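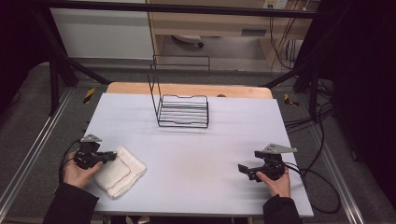
Two hand-held grippers set up at the bench with the towel and the wire rack.

Workshop Tips: Comparing Hand-Held Grippers on Household Tasks

Prepared by Grethe Hjaltested and Ketill Fogh, Toft Workshop
Revised September

These tips are intended for members who wish to compare grippers, finger blocks or wrist cameras using ordinary household articles. They assume that the grippers are held and worked by hand, one in each hand, and that the same fingers may later be fitted to an arm. Members using the Fevel arm should read the separate arm notes before starting.

Choosing the test articles

A folded towel and a wire rack make a useful pair. The towel is soft, changes shape each time it is picked up and hides its own edges. The rack keeps its shape but offers very little surface to hold, and its rods can slip between the fingers if the approach is poor. A gripper that manages one of these well may do badly with the other, and the results should be recorded separately.

A towel with a line of coloured stitching is preferred. The stitching gives the camera a feature to follow and lets the person reviewing the recording see which way the cloth has turned. Plain white towels are acceptable for practice but have caused disagreements at the review stage, particularly over whether a fold was released or merely slid.

Keep one towel for testing and do not use it for cleaning. Wash it without fabric softener. Softener changes the feel of the pile, and our early Zoltine results had to be set aside for this reason.

Preparing the bench

Clear the tabletop of everything not used in the task. A pale, matte surface is recommended, as a glossy one throws highlights into the wrist camera and makes thin dark rods difficult to separate from their reflections. Wipe the surface with a barely damp cloth and allow it to dry fully.

Place the rack towards the back of the table and the towel to one side, within easy reach. Mark the starting position of the rack with two small pieces of low-tack tape under the corners. Lighting should be even. Shadows from the rods are unavoidable, but they should fall in the same direction for every run in a comparison.

Cables deserve more attention than they usually receive. Lead each cable away over its own side of the table and leave enough slack for the full movement of the arm. Before the first run, lift both grippers to the highest point of the task and check that neither cable pulls at the wrist or drags across the cloth.
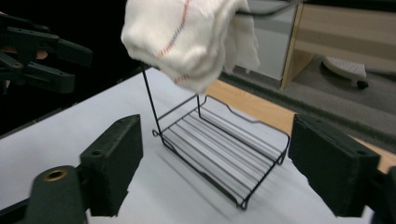

Lifting the towel

Approach the folded edge slowly, with the jaws opened a little wider than the thickness of the fold. Close until the cloth is held and then stop. Members new to the work tend to squeeze hard, which hides differences between finger materials: almost any block will hold a towel if enough force is applied. The purpose of the comparison is to find the lightest grip that is dependable.

Raise the towel clear of the rack before moving it sideways. A hanging corner will catch on a hook or upright, and the rack will then shift from its marks. Should this happen, complete the run, note "rack moved" on the sheet and reset both articles. Do not straighten the rack partway through.

When both grippers are in use, agree beforehand which one leads. The following gripper should stay outside the leading camera's view of the jaws as far as the task allows. Mr. Fogh recommends a slow spoken count for the first few attempts, dropped once the movement has settled.

Comparing finger blocks

Change one thing at a time. If the Grimstead blocks are to be compared with the older Zoltine pair, keep the same camera, the same towel and the same operator throughout. A set consists of 30 runs with each pair of blocks, with a short rest at the halfway point. Tired wrists produce poor data, and the second pair tested will be blamed for it.

Inspect the inner faces before each set. Look for scuffing, frayed edges and fibres caught around the screw holes. Light wear does no harm and need only be noted, but a raised edge will snag the pile and should be trimmed or the block replaced. Threaded inserts should sit flush and should not turn when pressed with a fingertip — a loose insert lets the finger rock under load, and this is easily mistaken for a camera fault.

Our last comparison ran to 257 recordings, of which 46 were rejected. Most of the rejected recordings came from two causes: the camera had been knocked between runs, or the operator had begun before the grippers were at their starting positions. Both can be prevented with a brief pause and a glance at the preview. 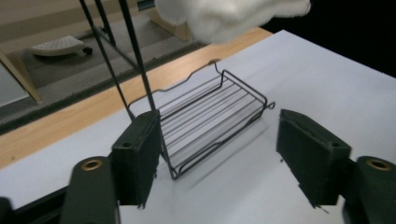

Checking the camera view

Both fingertips should be visible when the jaws are fully open. If only one can be seen, the mount has rotated and should be squared up before going further. Set the exposure with the rack between the fingers, then lock it. Automatic exposure will brighten and darken as white cloth passes through the view, and the thin rods may disappear at the moment they matter most.

A head camera is a helpful addition. It shows the position of both hands together, where each wrist camera shows chiefly its own work. Start all cameras before picking up the grippers, and give one firm open-and-close at the beginning so that the recordings can be lined up afterwards.

Handling the wire rack

Grip the rack by its rim and avoid the single rods, which flex. Bring the fingers down on either side, keep them level, and close evenly. A raised rail can strike the gripper body if the approach is too steep. Set the rack down with all of its feet touching before opening the jaws.

Care and storage

Brush lint from the jaws after every set and leave them open when stored. Coil cables loosely. Check the mounting screws after more than 1,000 closures, or sooner if a rattle is heard, and enter the check in the Toft logbook.

Worn blocks should be labelled with the date of removal and placed in the spares drawer. Please do not discard them, as they are wanted for comparison with the next Grimstead set.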